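The tape Clémence Tessier brought to Liswood was 44 minutes long and, according to her, nobody had watched it since it was made. I doubted that. Someone had written "good bit at 12" on the sleeve in green pen.

"That could be anybody," she said.

"It could be. Anybody who'd watched it."

She had bought the rights from Apolline Mallet, who had shot it herself in the last winter that Istavine was still an independent weekly, before Picard took it over and turned it into a supplement about kitchens. The man being interviewed was Aurélien Baudry. He had written a column on money for the paper for most of his working life, and he was the reason Clémence thought there was a film in it. I was there because she needed an editor and I was cheap in March.

I'll say now that I never liked Baudry's columns. My father cut them out and kept them in a biscuit tin. They all went the same way: a loaf of bread, a bank, a joke at the expense of a minister, and a last paragraph in which he had seen it all coming. My father thought he was a prophet. I once went through the tin and marked the predictions, and he'd have done as well with a coin.

We ran the tape on the old deck in the back office. Baudry came up in a brown cardigan, sitting too close to the radiator. Apolline's voice asked him from off camera whether he thought the paper would survive.

"No," he said. He looked pleased about it.

Clémence paused it there and turned to me as if something had been proved.

"He knew," she said.

"Everybody knew. They'd stopped paying the printers."

"You've decided not to like him."

"I've decided to wait till the end of the tape."

So we let it run. At 12 minutes he took off his glasses and talked about his mother's shop, and how she kept two books, one for what people owed her and one for what she thought they would pay. He said all of economics was the second book pretending to be the first. It was a good line. I had also read it before, in the tin, and there it had been his uncle who kept the books, and the shop had been a garage.

I didn't mention it. Clémence had her hand over her mouth.

Apolline came in that afternoon with a bag of mandarins and sat on the radiator, which hadn't worked in years. She was well past 50 and had the colour and patience of somebody who spent her time outdoors now. I asked her who had written on the sleeve.

"Blandine," she said. "Blandine Lacroix. She was going to cut it for me. We had a falling out."

"Over what?"

"Over whether he was lying."

Clémence put down her mandarin. "Lying about what?"

"Pick something," said Apolline.

She told it without much colour. Blandine had gone to the town where he grew up and asked around. No shop or garage, and no uncle that anyone remembered. The mother had taught piano. Blandine wanted to put that in the film, right after the good bit, with the piano still in the front room of the house. Apolline wanted to leave the man alone. By then he was ill and the paper was gone, and she couldn't see who would be better off for knowing.

"And which of you was right?" I said.

"I sold the tape, didn't I?"

That wasn't an answer, and I noticed she took another mandarin so she wouldn't have to give one.
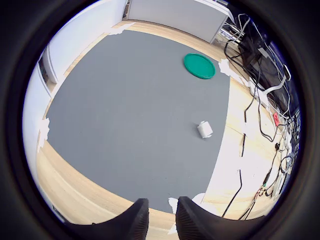

Clémence walked up and down the corridor for a while after Apolline left. I could hear her on the phone to Eun-seong Kwon at Idari, who had put up the money and who had been promised a portrait of a great and honest critic. She used the word "complicated" four times. When she came back she had taken her coat off the hook and put it on, though the heating was the same as it had been all day.

"Eun-seong says thirty minutes, and keep it warm."

"Warm with the mother or without?"

"You could cut it either way."

"I could. I'm asking which one you want to put your name on."

She didn't like that. She said a columnist wasn't a witness in court, and that people who tell stories for a living are allowed a shop. I said my father had lent his brother a good deal of money on the strength of that shop. He'd read the column out at the table as if it were a cheque.

"You never told me that."

"You never asked what was in the tin."

We ran the tape again from the beginning. I wanted to catch him at it, to see his eyes go somewhere when he got to the two books. They didn't. He told it straight to Apolline, slowly, like a man reading from something he'd copied out neatly years ago. Then, a little before the end, in a part neither of us had paid any attention to, she asked whether he still played. He said, "Not since the house was sold." She hadn't said play what.

Clémence wound it back and we listened to it once more.

"She knew," Clémence said. "Apolline already knew when she was filming."

"Or he'd told her over lunch."

"You won't believe anything, will you?"

I asked her for Blandine's number. She said she didn't have it, and then she looked for it, and found it in her bag.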